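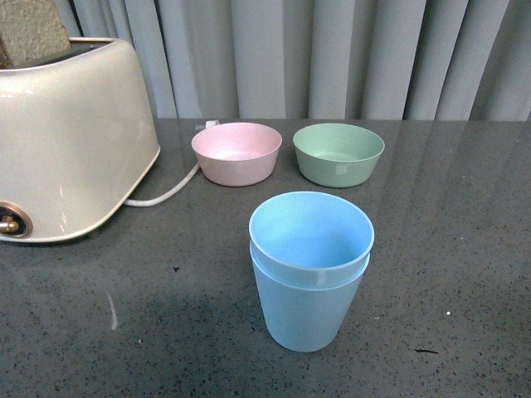

Kasto (home robot)

Encyclopedia > Machines > Household robots > Kasto

Print this page | E-mail this page

Kasto is a one-armed tabletop robot designed by Imtiaz Abeysekara and built in the Mridha shared workshop. It is intended for light kitchen work on a fixed counter, mainly the sorting and stacking of plastic tableware. Plans and control software are distributed under the same name.

Construction

The arm has five powered joints and a parallel gripper. The base is cut from aluminum plate and clamps to the counter. Joint housings are printed in nylon, with steel inserts at the shoulder and elbow, where early housings in a softer plastic cracked under load. The arm reaches 60 centimeters from the center of the base. Rated payload at full reach is 100 grams, enough for an empty cup or bowl but not for a filled one.

Motor drivers are mounted on a single board, the Beltov, which was drawn up in the same workshop for a plotter and later adapted. The board runs warm when the arm holds a raised position, and builders usually add a small fan. Power comes from a separate supply kept below the counter.

Sensing and control

A single color camera is mounted above the work area. The control program, Sumell, finds objects by outline and color and plans one movement at a time. It was trained on 2,501 labeled pictures of kitchen counters, most of them taken by the designer.

Polished stone and similar surfaces caused the largest share of early errors. Bright reflections on the counter were read as the rims of bowls, and speckled patterns produced false edges. Later versions compare two exposures before accepting an outline. Matte tableware in pale colors is recognized more reliably than clear or glossy pieces.

Stacking

Nested cups are handled as one object until the gripper has closed on the upper rim. The program looks for the ridge where two rims lie close together, and the wrist then lifts straight up at low speed. If the lower cup rises with the upper one, the arm sets both down and tries again with a slight turn of the wrist. After three failed attempts it stops and waits for the user.

Bowls are gripped by the wall, with one finger inside and one outside. Bowls of different sizes must be stacked in an order set by the user. Toasters and other heated appliances are marked in the software as obstacles, and the planner keeps the arm 8 centimeters clear of them. Power cords are harder to detect, particularly white cords on a bright surface, and the manual recommends routing them behind the work area.

Versions

The first version used hobby servos throughout and could not hold its position accurately with the arm extended. The second introduced geared stepper motors at the shoulder and elbow. A third, released in August, changed only the wrist and the cable path. Parts from the second and third versions are interchangeable except for the wrist bracket.

See also: Desktop manipulator; Parallel gripper; Stepper motor

This site uses cookies to remember your reading settings. Accept | Manage cookies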